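Miva TB-5 Tabletop Collection Station
Demonstration recording for two-handed manipulation

Product no. 852
Category: Data collection / Stations and enclosures
Page last revised 26 March 2018

Overview

The TB-5 is a fixed tabletop station for recording human-guided demonstrations on a two-handed robot. It supplies the work surface, the enclosure, the head view and the recording software. The robot and the operator's control gear are ordered separately. Output is a set of time-aligned episodes that can be passed to a training pipeline without further conversion.

Work surface and enclosure

The table has rounded far corners and is supplied with a fitted fabric cover. The cover reduces glare and keeps light items from sliding when a finger touches them off center. A white tubular frame carries pleated curtains behind the table. Closing the curtains keeps passers-by and changing daylight out of the recordings. Curtain sets are made by Skutholm and can be removed for washing without taking down the frame.

Object sets

Objects are bought locally by the customer. Miva provides a selection sheet that groups items by shape and surface: cylinders, flat rings, flexible packs, reflective metal, soft or irregular items. A layout should mix at least two groups. Polished trays and dishes are worth including early, as reflections are a frequent cause of poor grasp placement in trained models.
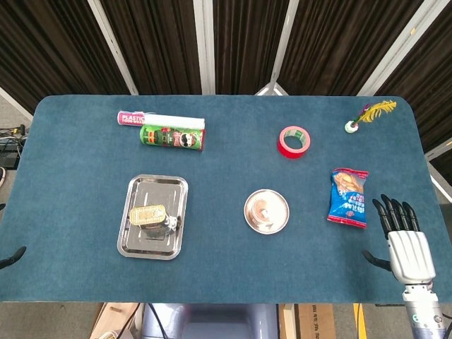
Head view, TB-5 with teal-blue cover. Mixed layout with steel tray, food tin, tape roll and snack bag.

Recording

Each episode holds the head video, joint positions for both arms and hands, the operator's commands and a text label. Labels are chosen from a task list before the episode starts and can be edited afterward. An episode marked as failed is kept by default – the export filter decides whether it is used.

The Ulletti export module writes episodes in batches of 301. Smaller batches can be set in the configuration file.

Specifications

Head video: 34 frames per second
Episode length: 5 minutes maximum
Operators per station: one
Curtain color: dark brown
Cover color: teal-blue

Ordering notes

Stations ordered before February use the older frame feet and need the adapter kit for replacement curtains. Spare covers are sold singly. Installation in the Nordic countries is handled by Vigfúsdóttir – allow one working day per station.

Technical contact: Grethe Juhl, Station Products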